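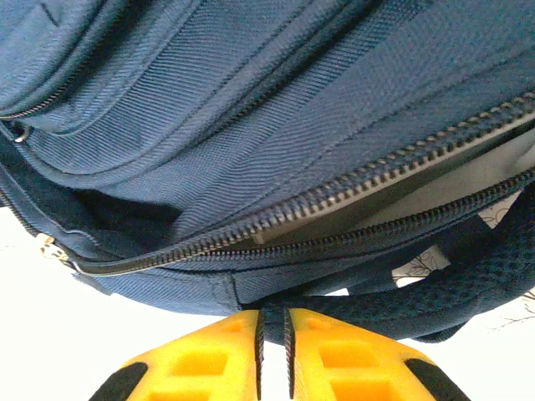
Navy backpack, main zipper catching -- fix or replace?

Bernardo Fonseca
Posted November 22, 1999

Quick one before I leave for work. Navy blue pack, woven fabric, main compartment zipper. It snags on the way around with the computer in there. Empty bag, no problem. Full bag, it stops dead and I have to back up and go again. Bought it in May so it's not old. It's a Prikilley, store won't take it back without the tag.

Anybody had luck with soap or is it time for a new one? Don't want to spend 100 bucks on another bag if I can help it.

Liette Vachon
Don't replace it. Candle stub, rub it down both sides of the teeth, run the pull back and forth, wipe off the extra. My daughters school bag did the same thing and it's been fine all fall.

Weronika Gajewski
No candle!! Wax picks up lint and then you've got a worse mess. Dry toothbrush first, get the crumbs out. Then a pencil. Plain pencil, rub the point on the teeth.

Liette Vachon
Never had lint. You wipe it off.

Weronika Gajewski
Pencil on navy you won't see. Wax on navy you will.

Ryszard Kalinowski
Neither one. He said it works empty. So the teeth are OK and it's overstuffed, or it's packed wrong. What else is in there Bernardo? Power brick? Those are murder on a zipper, they push the side out right where the pull has to turn.

Bernardo Fonseca
Computer, brick, cord, 2 binders, lunch. Umbrella sometimes. The brick goes down the side yeah. Whole side sticks out when it's loaded.

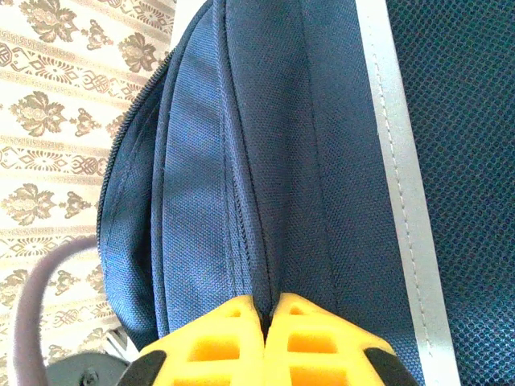
Zbigniew Malinowski: ok so move the brick. Bottom center, under the binders, cord wrapped and on top of it. Computer flat against your back, always. Lunch in the front pocket. Then hold the fabric tight with one hand just below the pull and zip with the other. People yank one-handed and wonder why it jams.

Ryszard Kalinowski
What he said. Except not the lunch in front, you'll squash it on the bus.

Zbigniew Malinowski
Depends on the lunch

Weronika Gajewski
Still clean the teeth. Takes two minutes. And check inside for loose threads, there's usually a seam tape that frays and gets eaten by the slider. Trim it with small scissors, dont pull it.

Bernardo Fonseca
OK back. Moved the brick to the bottom, left one binder at the office. Closes a lot better. Still a little catch going around the corner. Found a thread there, cut it. Will do the toothbrush tonight.

Liette Vachon
And the candle :)

Bernardo Fonseca
Maybe the pencil first, sorry Liette. Got one right here. If it goes bad again I'll look at the Batham bags -- anybody carry one?

Ryszard Kalinowski
Had one. Good zippers, terrible straps. Dug into my shoulders when I had anything heavy in it. If the slider ever does go on yours, a shoe repair place can swap just that, no need for a whole new zipper. Ask the price first tho.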